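Anyone own a machine that can really clean a bathroom sink?
Home Automation > General chat
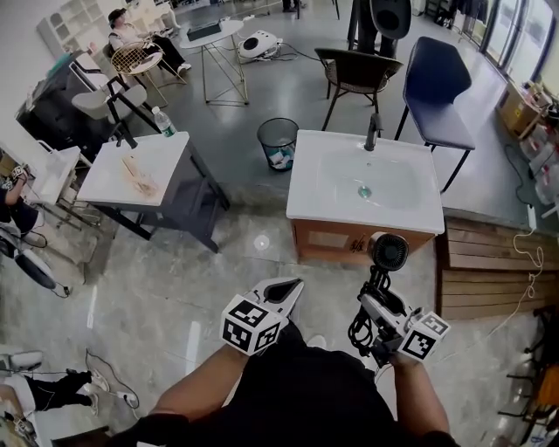

Can any robot you can buy today wipe down a sink and faucet without help?
None that I'd pay for. Floors are covered, sinks aren't.

costley57
Fight me on the above. I've been reading "next year" since I bought my first robot vacuum.

Karnska
A bit harsh. My vacuum runs at 6:00 every morning and I haven't swept since April. That's a household chore, done by a machine.

costley57
It's one chore, on a flat floor. Put a wastebasket and two chairs in its way and see how much it skips. Now ask it to get behind the faucet.

flakumton
I paid $2,043 for a window unit plus the mop dock. The mop is OK. The window thing leaves a stripe down the side and I go over it with a rag, so what did I buy?

Karnska
You bought the wrong window unit. Mine was $900 and does fine.

flakumton
Fine from across the room, maybe.

degirmenci_shop
Same story at work. We got a quote for an arm to load parts, then they told us the parts have to arrive all facing one way. Guess who lines them up.

Karnska
But it still saves you the lifting?

degirmenci_shop
Some of it. We passed. I'll look again when it can empty a trash can and put the bag back in.

costley57
Put me down for that one too.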